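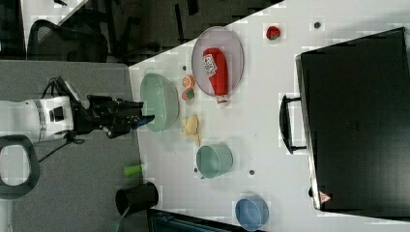
Fig. 1. Play food and tableware on the white table, with the green bowl at the table edge and the plate holding the ketchup bottle.

Workshop notebook, Tableware and Play Food
Entry of Oct 24, 2022

Purpose of entry: condition and sorting of the play kitchen stock before it is entered in the Nita register. The previous full review was carried out in August and covered the cups and bowls only. The food pieces were left out at that time and are taken up now.

Setting. Work was done at the white table on the gray carpet. The surface has small dark marks. They do not come off with a damp cloth and were already noted in August. No further cleaning to be attempted before the supplier of the table top has replied.

Tableware. The mint-green bowl is the shallow type and is kept as the standard bowl for sorting work. A food piece dropped into it from a low height stays in, including the orange slice, which tends to roll out of the plate. The light blue bowl is accepted for the same use. Both were washed at the normal setting and show no change in color.

The pinkish plate with the lavender rim is translucent and difficult to see against a white surface when the ceiling lights are at full strength. Colleagues setting the table should place it first and the other pieces after it. The rim is sound. The ketchup bottle is too long for this plate when laid on its side, and the cap comes down past the rim. It is therefore not a suitable pair for any exercise in which the item must lie fully within the plate. Use the bottle standing, or use a larger plate from the Meinecke set.

The teal cup is retained. When it is laid on its side it is stable on the table and did not travel when the table was knocked during the test. The small bright green cup is a different matter. It is light, it rolls, and it was on the carpet more often than on the table over the course of the session. Recommendation: keep it with the stock but do not place it within a hand's width of an edge.

Play food. The orange slice is in fair condition. Its pale face has lost some of its color compared with the unused slice in the cupboard, and the difference is plain when the two are held together. The small green-and-red fruit has been recorded under two different names in the past. It is now entered as "fruit, small, green and red" and the older names are to be struck out. The strawberry is in good order and the green top is firm.

The yellow piece remains a problem of description. Two colleagues asked independently gave two different answers as to what food it represents. The entry reads "yellow piece, form unclear" until the packing list from Droltau has been found. If the list is not found, it will stay under that wording.

Weights. The bottle was weighed on the bench scale, with the cap closed, at 51 g. The food pieces were not weighed individually. The scale was checked against the 20 g and 100 g reference weights beforehand and read correctly on both. The 500 g reference was missing from its case and has been reported.

Labels. The white label near one end of the ketchup bottle is to be left in place. An Etex adhesive label was tried on the underside of a spare cup and lifted at one corner after washing. The same label on a spare plate held. It is not clear at present whether the curve of the cup or the material is responsible. To be repeated with a smaller label, cut to half width, before any labels are fixed to the stock itself.

Storage. Cups and bowls return to the upper shelf, nested by size. Food pieces go in the shallow drawer, not in the black bin, which is deep and was found in August to hide the smaller pieces at the bottom. The drawer liner has not arrived. A folded cloth is in use in its place and is sufficient for now.

Register. The older sheet lists the light blue bowl as "blue" and the teal cup as "blue-green," and the two have been confused at least once. Color words are now fixed as follows: mint green for the shallow bowl, light blue for the second bowl, teal for the large cup, bright green for the small cup. Please do not introduce further color names without a note in this book.

Open points
Packing list from Droltau: ask again.
500 g reference weight: await reply from stores.
Etex labels: repeat wash test at half width.
Orange slice: decide whether to bring the unused one into service.
Larger Meinecke plate: check that it is still in the upper cupboard.
Dark marks on table: no action until supplier answers.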